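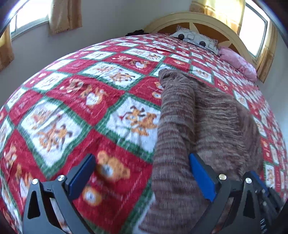

What does a hand-held gripper kit do?

It lets a person record a job such as folding a sweater with the same kind of fingers a robot will use later on, so the robot has something to learn from.

Urberg Hand Kit

The Urberg Hand Kit is a hand-held gripper with a camera, sold as a set for people who want to teach household jobs to a robot arm. I keep this entry on the kit for our community encyclopedia, and I've used one long enough to have opinions, so you'll get those mixed in with the facts (the house rules here allow it, as long as I say which is which).

Overview

You hold the thing by its grip, squeeze, and two fingers close. The camera rides along and records what's in front of the fingers. Do the same chore a bunch of times and you've got a stack of recordings that can be used for training. There's no arm to buy first, and that's the big draw for me – I did my first two months of recording before I had any robot at all!

Urberg sells the kit directly and through Dogbe, a parts dealer that also handles the repairs. The price at the time I'm writing is 942 dollars for the single and 1,950 for the pair with the longer service plan. I bought the single and went back for a second one later, and yes, I should have just bought the pair.

The fingers

The fingers on my setup are dark gray plastic linkages that mirror each other, with a blue pad at the tip of each one. The joints turn on small metal pivot screws. The pads are what touch the cloth, and they're the part you'll be thinking about most, because everything you feel through the handle comes from them.

Knits are where I'd send anybody who wants to find out how good their hands are. Something finely ribbed wants to bunch up, and a sleeve will lie in a long fold that looks simple until you try to pick up one layer and get both. My advice is to come in low with the pad on a slant, close slowly, and lift just enough to see what you've caught. If you've grabbed the blanket too, let go and start over. Don't save that take.

Laying clothes out on a bed is good practice for a second reason. A busy blanket, say a checkered one in red, white and green with cartoon animals all over it, gives the garment something loud to stand out against, and a brown sweater on top of it reads very clearly in the recordings. A plain gray sheet under a gray shirt is much harder going. I'd mix both into a set, plus a few beds with plush covers, where the fingers sink in a little.

The camera

The lens is very wide. Straight things come out curved, a flat bed swells up in the middle like a loaf of bread, and the corners go dark. It bothered me for a day or so and then I stopped noticing. What you get in return is that both fingers and most of the room stay in view while you work, and that saves you from craning the tool around to keep the garment in the picture.

Windows are the weak spot. Point it toward daylight and the glass blows out to white. Thin curtains help some, though a yellow one with the sun behind it will still glow pretty hard. I do my bedroom sessions before 9 in the morning or with my back to the window. Heloísa Siqueira, who wrote the first version of this entry, swears by drawing every curtain and turning on the ceiling light, and her recordings do come out more even than mine.

What's in the box

The single kit comes with the gripper, the camera already mounted, two spare pads, a small driver for the pivot screws, a charging cable and a printed card with the setup steps. The pair adds a second gripper and a carry case. I wish the case came with both, because the linkages stick out and they catch on everything in a backpack.

Setup took me 22 minutes the first time, most of it spent hunting for the pairing button (it's under the grip, toward the back). Now it's charge, switch on, tap record.

The Clernstead service

Buyers can also pay for Clernstead, the add-on where somebody checks your recordings and sends back notes. You upload a batch and the notes come by email, usually with a list of takes to throw out. My first batch came back with 7 takes marked "hand moving too fast," and they were right about all of them. It's useful for beginners. I let mine lapse in April once the notes started repeating themselves.

Compared with Clevlow

The kit people bring up most as an alternative is the Clevlow. It's lighter and easier on the wrist, and its app is nicer to look at. I borrowed one for a weekend of towels and socks and liked it fine. On heavier knits I went back to the Urberg, which closes more evenly for me and doesn't slip as much near the tips. If your plan is mostly cups and spoons, I'd try the Clevlow first.

Upkeep

Lint is the main chore. Wipe the pads with a barely damp cloth after every session and let them air dry. Check the pivot screws every couple of weeks – mine work loose on the left side first – and snug them up without cranking down, or the fingers get stiff. Replacement pads come from Dogbe in packs of four, and they peel off and stick on with no tools.

See also: Clevlow; Clernstead review service; Recording with soft goods; Pad replacement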